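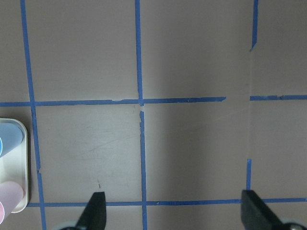 Blue tape grid on the demo table, Tronau open day

Is the robot open day at Tronau worth it with kids?
Drena
Posted November 7, 2020
We're thinking of going next July. Mine are keen on anything that moves, but it's a long drive. What do you get to see?

Wolde
Yes, go! We stayed almost 50 minutes at the arm table alone. It's marked out in squares with blue tape, there's a white tray at the side, and the person running it talks you through every move and takes questions - my daughter asked 9 and got a proper reply to each one. Get there early, as the queue grows after lunch. The talk upstairs is good too, though a bit long for little ones.

Ivon
went last time, parking is awful but the robots were great. take sandwiches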